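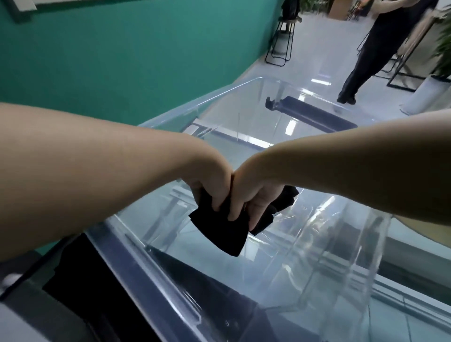 Iltasbridge Digs and Bones Board > General > Is the cave tooth really that old?

petchrat
Posted 29 March 2000

So I went to the talk on the Listine Cave tooth last night and came home more confused than when I left. Hanne Vestergaard (she ran the dig in June) put the layer at 78 thousand years, and everybody nodded along. But the tooth came out of a rodent burrow! She said so herself, on the second slide. If a rat can dig down, a tooth can fall down. Am I missing something?

funix_kane
You're missing the flowstone. There's a sheet of it running right over the burrow, unbroken, and that's what got dated. Whatever is under it went in before it formed. The tooth could be older than the date but it can't be younger.

petchrat
Unbroken where, though? Her drawing stopped at the east wall and the burrow kept going. I asked and she said they ran out of season.

SaoirseK
I was on the crew for three weeks so I'll stick my neck out. The sheet is solid over the part we opened. Past the east wall I couldn't tell you, and I don't think Hanne would claim to either. We pulled 1245 pieces of bone from that trench and most of them were goat and hare, all the same dull brown. The tooth is the same brown. I know color isn't a date (please don't yell at me), but when something falls in from higher up it usually looks like it.

funix_kane
Color means zip. I've seen medieval pig stained darker than that.

SaoirseK
Said please don't yell, Kane.

ulises_b
Can I ask the dumb question? How do they know it's a person's tooth and not a bear's? My daughter brought home a "human" molar from the creek and it was a bear cub.

SaoirseK
Not dumb at all, bear and pig molars fool people constantly, me included my first year. This one has a good crown and part of one root. Hae-won Pyo looked at it and she's sure it's human. Which kind of human is where the fight starts. She leans modern, Hanne won't say.

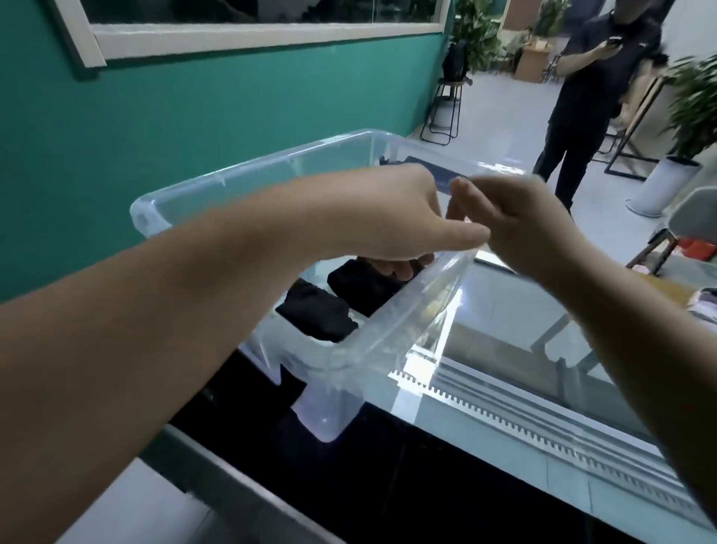

Page 2

petchrat
OK but one tooth! If it had been a jaw I'd be a lot happier. One tooth and we're redrawing the map of who walked where?

funix_kane
Who's redrawing anything? She said "consistent with an early arrival." The newspaper did the rest.

ulises_b
The paper also said the cave was 400 miles from the coast and I've driven it in an afternoon with a stop for lunch, so I wouldn't lean on the paper.

petchrat
Fair. I still want to see past that east wall before I believe it. Saoirse, are they going back?

SaoirseK
If the permit comes through. I've already told them I'm in, bad knee and all. Will post when I hear.

funix_kane
Bring me back some flowstone. Kidding. Mostly.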